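Brellside tells offices to look in the cupboard before paying for another storage system

FOR IMMEDIATE RELEASE

14 May 2026

Brellside, the independent office advice service, today publishes its review of paper storage in small and medium-sized workplaces. It finds little to support the claim, repeated in most of the sales brochures the review team was sent, that an office with untidy paperwork needs new furniture to put it in.

The review, called Behind Closed Doors, looked at 415 cupboards and low cabinets in shared offices. Most were ordinary pieces with two doors and a shelf or two. In nearly 10 per cent of them the review team could find nothing at all, and many of the rest held a handful of folders and a good deal of air. In the same offices, paper was stacked on desks, on window sills and on top of the very cabinets that had been bought to hold it.

Brellside is not persuaded that this is a shortage of space. It looks more like a shortage of decisions about what goes where, and a new cabinet does not come with any of those.

The claims being made

Over the past year office managers have been offered a growing range of "document wellness" and "calm storage" products. The review compared two that are widely promoted to smaller firms, the Flerkmont modular wall and the Ostermann tiered cabinet. Both are decently made. The doors close, the shelves are level and the finish should stand up to ordinary use.

Whether either one makes an office tidier is another matter. Both suppliers were asked in April for evidence that customers found documents faster after installation. Flerkmont sent a brochure. Ostermann sent a longer brochure, with a page of customer comments that dealt mainly with colour.

A full Flerkmont wall of the size recommended for an office of 10 desks was quoted to Brellside at £2,967 before delivery. The quotation included a planning visit. It did not include any time spent deciding which papers to keep, and the review team's view is that this is the only part of the job that is hard.

What was found on the shelves

The commonest arrangement was also the plainest: a wooden cabinet at about waist height, opened from the front, with folders laid flat on the upper shelf. Suppliers tend to speak badly of flat storage. Standing files look better in a catalogue, and they need dividers, which can be sold separately.

Brellside found flat storage perfectly workable for a small number of folders, so long as each has a label that can be read without lifting it out. Trouble starts when the pile grows. People take the one they want from the bottom, put it back on the top, and within weeks the order means nothing. Past five or six folders, the review suggests standing them up or starting a second pile on the shelf below.

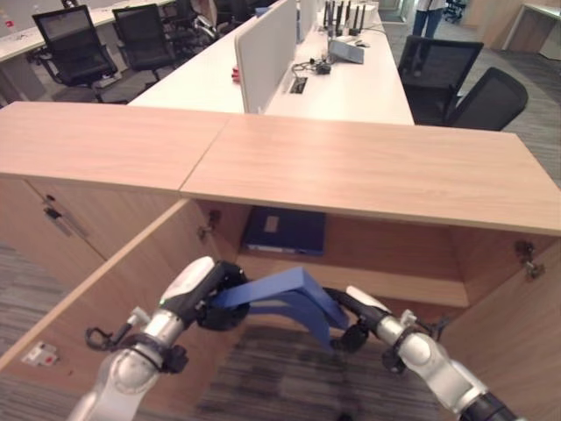 Low office cabinet with both doors open: a labelled navy folder lies on the upper shelf, and a blue plastic folder is held in front of the opening.

Plastic folders brought complaints of their own. The thin, bendy kind is cheap and bright and easy to spot, but it will not keep its shape when half full. It bows when gripped at both ends, slides off its neighbours and is awkward to push on to a shelf with one hand. Stiffer folders cost more and behave better. Brellside does not think the difference justifies throwing out a stock of the cheap ones, and would treat with caution any supplier who says it does.

Doors also deserve more thought than they get. A pair of hinged doors needs clear floor in front, and a surprising number of cabinets had been placed where one door met a chair or a bin before it was fully open. Staff in those offices had stopped using that side. The unreachable half was then counted as "full" when the case for extra storage was put to managers.

Locks were a similar story. Many cabinets had one. Far fewer had a key that anyone could produce on request, and the review found cabinets described as secure which had stood unlocked for as long as staff could remember. A lock without a key is an ornament, and should not be entered on a data protection form as anything else.

Advice to offices

The review makes 3 recommendations, all of them free.

Empty the cabinet fully before measuring for a new one. Put the contents on the floor, if the carpet is clean, and return only what somebody in the room is willing to claim.

Label the folder on the face that shows when the door is open. Spine labels are no use on a folder that lies flat, and cover labels are no use on one that stands.

Leave one shelf empty for a month. If it fills with things that have no other home, the office may have a real case for more storage. If it fills with unopened post and a spare kettle, it does not.

A word on colour coding

Suppliers are fond of colour coding, and Deltus, whose folder range comes in more shades than most offices have subjects, supplied samples for the review. Tests in working offices were not encouraging. Staff remembered two or three colours reliably and guessed at the rest. When the right colour ran out, they used whatever was nearest, and the system was over. A written label outlasted every colour scheme in the review, including one that had its own laminated chart.

Brellside accepts that some offices will still want new cabinets, and that some will need them. Old hinges fail and firms do grow. The review simply asks that the purchase be made after the sorting and paid for on that basis, without any promise of calm.

Availability

Behind Closed Doors is available free of charge from Brellside on request, in print or as a download. The printed edition is unbound, with holes punched for filing.

Notes to editors

Brellside gives advice on the running of shared and small offices. It sells no furniture and takes no commission from suppliers. The Deltus samples were returned after testing. Prices are as quoted to Brellside and may differ for other customers.

Requests for the full tables should be sent to the Brellside press desk.

ENDS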